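Arm update: wrist camera, foam letters and a lot of cable ties

2021-08-06

The arm has been on the bench at Prumstead since January and it can now pick things up fairly often. I last wrote about it when the elbow joint was still slipping, so there is some catching up to do.

The elbow first. The grub screw was never going to hold on a round shaft, whatever I put on it. Seul-gi Joo lent me a decent file and I put a flat on the shaft, which took an evening, and it has not moved since. I also swapped the Dutico supply for a bigger one. The old one was fine with one motor running but dropped its voltage when the shoulder and wrist moved together, and the controller would reset halfway through a move. I spent far too long looking for that fault in the code.

The gripper is the third version. The first two had curved fingers copied from a drawing I found online, and they pushed small things away as they closed. The new fingers are flat black plates, each on its own bracket, and they come together square enough for what I want. The brackets are heavier than they need to be. I will thin them out when I next reprint them, but they work and I would sooner spend the time elsewhere.

The camera sits at the wrist and looks out past the fingers. I had it on a post at the back of the bench before that, and the arm got in the way of its own view every time it reached for something. Moving it meant running another cable down the forearm, and the cable is now the thing most likely to stop a session. I have tied it at every joint with a loop of slack – too much slack and it catches on the bench edge, too little and it pulls out of the socket.

For test objects I am using foam alphabet letters. They are light, they squash a bit if the fingers close too far, and they come in enough colours to give the camera something to work with. The job I have set myself is to get the arm to find a letter, turn the wrist to suit and lift it.

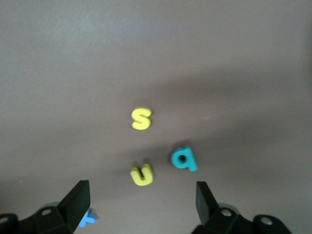 Finding the letters is mostly done by colour, and that side is going better than I expected. The turning is harder. An "s" gives the fingers something similar to hold from most directions, but with a "u" the result depends a lot on which way round it is lying. If the fingers close across the two uprights they bend inwards and the letter tends to pop out. Gripping it the other way, front to back, is more reliable, so the code now tries that first.

Light is the other problem. The bench top has a slight sheen and the colour of it shifts from one side to the other, so a threshold that works on the left picks up rubbish on the right. Seul-gi suggested a sheet of plain card over the whole bench. I tried it and the card slid about, so for now I am correcting for the background in software.

I log every attempt. There are 3039 in the file, and the last 1021 were made with the flat fingers. I have not separated the cable faults from the bad grips yet, so I am not going to quote a success rate.

Next on the list is a new wrist plate with a proper channel for the cable. After that I want to put the 2 limit switches back on the base, which I took off in a temper and have missed ever since.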